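Gripper upkeep thread, as promised to Pylyp Derkach, who keeps asking why mine still close straight and his don't.

I look after the hand-held pair at our shirt folding table in Pidton. Every 571 grabs or so they start feeling mushy, and it's almost always the finger bolts. Snug them by hand first, then a quarter turn with the short key. Please don't lean on it! The housing is plastic and I've stripped 5 holes learning that.

Next, the ridged pads. Lint from polo shirts packs into the teeth and then collars slide right out (so annoying). Dry toothbrush, along the ridges, 7 strokes a side.

Wipe the square tags too, while you're down there. A smudge on a tag and the tracking gets jumpy.
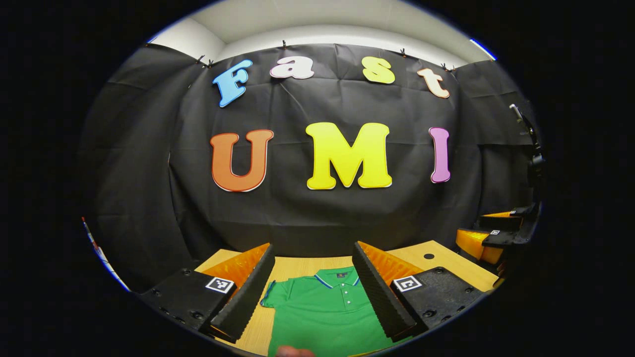

How often do you swap the pads?

When the ridges feel smooth under a thumbnail. For me that's up to 95 hours of folding, and I always do both fingers together so the grip stays even.

Orange finger plates: hold them up to a window. If you see a pale line near the bolt, that's a crack starting, so swap it before the next shift.

New pads are coming from Tkachenko in April. Will post how they hold up on thicker collars.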